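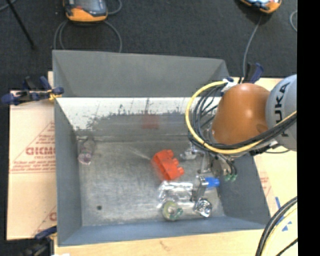
# Chapter 6 – Bins, Trays and Totes

*Draft for the April class. Figures to follow – Z. Holub*

Start with the container. Most small-parts courses start with the part, then get to the container in week five, when everyone's tired. Wrong order. A part spends most of its working life sitting in something. What it sits in decides how it lies, how fast it comes out, what shape it's in when it does.

This chapter: metal bins, mainly. Plastic totes in 6.4, molded trays in 6.5. Cardboard gets one page and deserves less.

**By the end you should be able to**

- name the parts of an open bin and say what each one does
- read the wear on a bin floor
- choose a wall slope for a given part
- write a bin card someone else can use

**Words used in this chapter:** floor, wall, rim, slope, nest (one part caught on another), heel (what's left when a bin is nearly empty), bin card.

## 6.1 Four walls and a floor

An open bin is a simple thing. Floor, four walls, rim. Straight walls hold more. Sloping walls hold less for the same footprint at the rim, but you can get at what's inside – and parts that land on the slope tend to slide down to the floor instead of standing up against the side.

Tend to. Depends on the part. Round things roll. Flat things stick to flat walls, worse if there's oil. Blocky things with bumps on them – toy bricks, connector housings, cheap hinges – do whatever they like. A studded toy brick is a very good teaching part for exactly this reason. Cheap, tough, has a clear top and bottom, and can come to rest on any of its faces. Bright color helps too. Orange-red on bare gray metal, no hunting.

We use them all through Part Two. If your school can't get bricks, use wooden blocks with a dowel glued in one face. Not as good.

### Slope

Rule of thumb from the old Stedach shop notes, still fine: steep walls for light parts, shallow for heavy. Light parts need the help. Heavy parts come down a steep wall hard and chip each other.

Don't measure slope with your eye. Use the angle gauge in the kit. Emerson Miranda's class one year did it by eye, ten students, ten answers, and not close ones either.

## 6.2 Reading the floor

A new metal bin is boring. Give it a season and it starts telling you things.

**Scuffs.** Dull patches all over the floor, no direction. Normal wear. Parts landing, shifting, getting stirred about.

**Scratches.** Have a direction, so look for it. Vertical scratches on a wall suggest something has been going up or down against that wall. Long ones across the floor suggest dragging. If all the scratches run to one corner, ask who works from that side.

**Ragged edges between bright and dull.** Coating worn off, or rubbed bright, or a stain. Can't always tell which by looking. Wipe first, then decide. Write down what you wiped with.

**Creases.** Sheet metal that's been leaned on, knocked or stacked badly. A faint crease near an end is cosmetic. A crease that catches your fingernail is not – parts will catch there as well.

One more, and students always miss it: **reflections**. Bare metal throws back color. A red part near a pale wall can put a red smudge on that wall, soft edged, nothing like the shape of the part. Looks like paint transfer. Move the part and look again. If the smudge goes, there was no paint. Heloísa Bittencourt had a whole shift scrubbing a bin at Skinamport for paint that wasn't there.

## 6.3 The last part

A full bin is easy. Reach in, take one. The trouble is the heel, and worst of all the very last part, alone on a wide floor.

Why it's slow:

1. Nothing around it to hold it still. Push it and it goes.
2. It may lie at an angle to the walls, so no straight edge to line up with.
3. If it's in a corner you have two walls in the way. Mid floor is much kinder.
4. It may have its grip face down.

In our trial log (Arnulfo Usuga, 582 picks by hand, gloves on) the last part took longest in nearly every bin. Not by a little. See Table 6.2 at the back of the chapter, and note he changed gloves half way, which he did write down, good.

So plan for the heel. Two choices. Top the bin up before it gets there, or run it right down and accept the slow picks. Either one works. Mixing them doesn't – old stock stays at the bottom forever. Haf Powell found parts two label designs old under a Friday top-up.

### Bin cards

Each bin gets a card. Rim, front side, same place on every one. Keep it short:

> **Bin:** Amaral 900
> **Part:** brick, studded, orange-red
> **Full load:** 2000
> **Top up at:** 50
> **Floor:** scuffed, no catching
> **Checked by:** initials

The *Floor* line gets left blank more than any other. Fill it in. "OK" isn't an answer.

## Before you go on

Get a bin, one brick and a stopwatch. Drop the brick in from rim hieght. Sketch how it landed, from straight above, walls included. Pick it out, write down the time. Again until you've got a full page of sketches.

Then sort the sketches by which way the studs point. Keep the page, you'll need it for 6.5, where we do the same with the Ela tray and the reults are quite different.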